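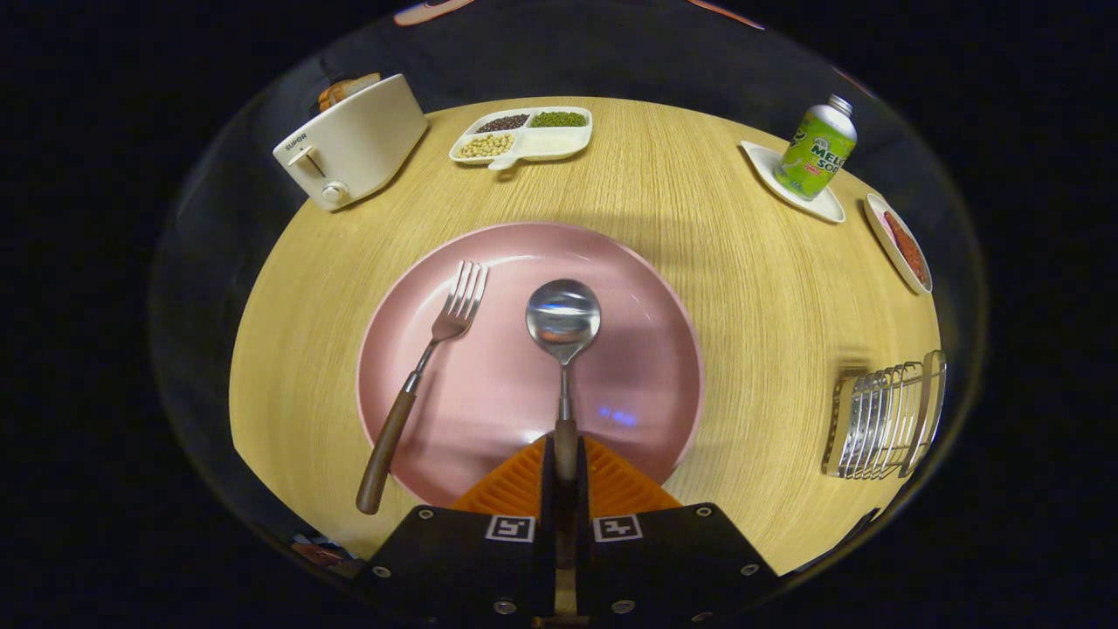 New flat in Ninduvham, week two. The table finally came, so I can stop eating off a box. It's round, light wood, and it just fits between the sink and the door.

2/ Laying it for one is easy. Fork on the left of the plate, spoon to the right of it. The cutlery has brown wooden handles, so I'm washing it by hand. I ruined the last lot in the dishwasher in February.

3/ The pink plate was from the Bodnár shop on the corner. They had white as well but I've got enough white things already — the toaster, the divided tray, every wall.

4/ Toaster is a SUPOR, two slots. I have it on 5, which does a thick slice properly. On 3 it's warm bread.

5/ The three-part tray is going to be for jam, butter and whatever else is open. I used to put the jars straight on the table and the old one had rings all over it.

6/ Someone asked about oiling the wood. I haven't done it yet. The leaflet says wait, then one thin coat and leave it overnight — will do it on Sunday.

7/ Still need a second chair. If anyone near Novbridge is getting rid of one, message me. I can collect.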